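Home Profile Replies Favorites Older

ok moving the whole apartment to Medero by the end of the month. thread so i dont forget what i learned

first quote from Wonden was 377. second place, Paewai, said 291 but that's without stairs. we have stairs. of course we have stairs

asked Wonden if they'd match. on hold forever. same song over and over

went with Paewai. stairs fee is on top, fine, whatever, still under

packing tip: do the kitchen LAST. i did it first and have been eating cereal out of a mug for 2 days

books in small boxes. i know everybody says it. i did not listen and now theres one box by the door that cannot be lifted by any person

change of address: bank done, dentist done, library not done, owe the library money so in no hurry

also write the room on the SIDE of the box not the top. once theyre stacked the top is useless

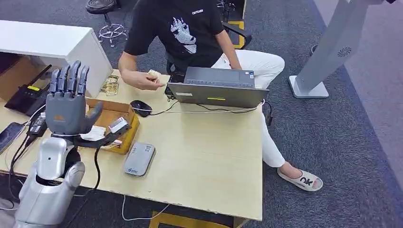 anyway the internet people can't come til 7 days after we get there. a week! called twice, got two diferent dates

landlord wants the nail holes filled. does toothpaste really work or is that a myth

got the Hekeo tape on sale, dont bother, splits every time you pull it. buy the boring brown kind

need more boxes. going back out

16 Feb 2008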